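Ticket 3096
Subject: Zone 17 runs at lunchtime, every lunchtime, whatever I tell it
Product: Cliltell irrigation controller, firmware as shipped
Site: Saludo office park, east lawn and both parking islands
Opened by: Luminița Bratu, grounds maintenance, Dunus
Priority: Normal (was Urgent, support changed it)
Status: Closed

Entry 1 – Bratu
We took over the grounds at Saludo in March and inherited the controller along with eleven dead boxwoods and a key that fits nothing. All zones water before dawn, as scheduled. Zone 17, the turf strip by the picnic benches, waters before dawn and then again at 12:10, when the benches are in use. The tenants have been very expressive about it.

I have deleted the program for zone 17 and re-entered it. I have turned the controller off and on. I have stood in front of it with my arms folded. It ran at 12:10.

Entry 2 – Support
Thank you for contacting Cliltell. Please confirm that the controller clock is correct and that no second start time is entered under Program A.

Entry 3 – Bratu
Clock is correct. Program A has one start time, 4:30 a.m. Program B is empty. Program C is empty. I checked D as well, and there is no D.

Entry 4 – Support
Thank you. Please check whether the rain sensor is bypassed.

Entry 5 – Bratu
It is bypassed. It was bypassed when we got here, with a paper clip. I have removed the paper clip and connected the sensor properly, so thank you for that. Zone 17 ran at 12:10.

Entry 6 – Support
Please attach photos from the site so that a technician can review.

Entry 7 – Bratu
Attached, two of them.

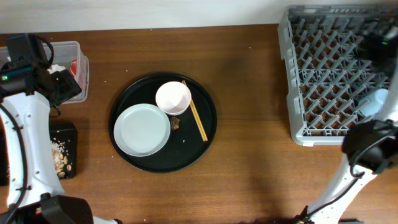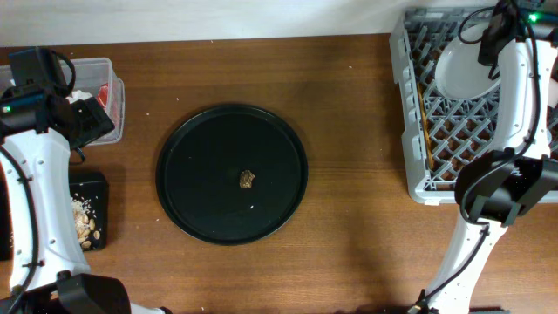

Attachments 1 and 2: tabletop with round black tray

Entry 8 – Support
Received, thank you. Could you also send a photo of the controller terminal strip with the cover off, and tell us the valve model for zone 17?

Entry 9 – Bratu
Terminal strip sent by email, because the form now says I have used up my attachments. The valve is a Flidness one-inch with flow control. The box was under four inches of mulch and a bag of somebody's old edging, so allow me a moment of pride in having found it.

Observations while I was down there:
Solenoid reads 26 ohms, which your manual is happy with.
Splices were wire nuts and electrical tape. Redone with gel connectors.
Diaphragm clean, no grit, bleed screw tight.
At 12:10 the solenoid clicked and the heads came up, so the valve is being told to open. It isn't leaking past. I was kneeling beside it at the time and am quite sure.

Entry 10 – Support (technician)
Taking this one over. If the solenoid is energized at 12:10, something is sending 24 volts. Please pull the zone 17 wire off the terminal strip before noon, leave it hanging, and see whether the valve still opens.

Entry 11 – Bratu
It opened. Wire in my hand, nothing connected to anything of yours, and the lawn came on. I would like it noted that I apologized to your controller.

Entry 12 – Support (technician)
Noted. There is a second controller on that valve. Look for a small one, often battery or plug-in, usually in a utility closet on the nearest building. Landscapers used to add them when new sod went in and the main box was hard to get at.

Entry 13 – Bratu
Found it on Thursday, October 5, 2023, in the electrical closet of the building next to the benches, behind a mop. Single station, plugged into the wall, set for ten minutes at 12:10 daily. Somebody had written SOD – TEMPORARY on the lid in marker. The sod on that strip was laid by the contractor before the contractor before us.

Unplugged it, cut back and capped its leads at the valve box, put your wire back on terminal 17 and ran a manual test. Heads came up and shut off when told.

By my arithmetic the extra run was using around 2000 gallons a week. The property manager had been asking why that meter was high and had been told it was the clay.

Entry 14 – Support (technician)
Good find. Please watch it for a week before we close. While you're in the menu, set the seasonal adjust back to 100, it's at 140 in the photo you emailed.

Entry 15 – Bratu
Seasonal adjust is back at 100. A week of dry lunches. One tenant has asked whether the strip is getting enough water. You can close this.

Entry 16 – Support
Ticket closed. Please rate your experience.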